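Pruvar software group, minutes of the weekly meeting
July 2025
Present: Snežana Ionescu (chair), Peiyu Yu, Mimoza Matić, Vesela Stan. Excused: Viorica Pavlović.

1. Minutes from last week were accepted without changes.

2. Planner. Peiyu merged the new collision check for two arms. On the Kolev test set of 1420 recorded plans, 749 now finish inside the time limit. In May it was 672. Snežana asked that the failed plans be sorted by cause before more tuning is done.

3. Logging. The Grutness log format does not store the version of the planner. Vesela will add the field. Old logs stay as they are.

4. Wrist camera calibration. Mimoza reported that the tape grid is good enough for a quick check of the camera pose, but the lines are not straight, so it should not be used for the final calibration. The cup and lemon task stays as the test for both arms.
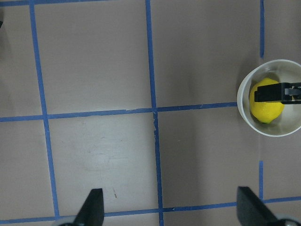
Vesela asked if the planner could wait for a fresh pose of the other arm before each grasp, as the present one is sometimes 5 frames old. Peiyu will try it on a branch.

5. Next meeting: same time, Givholm room. Viorica to take the minutes.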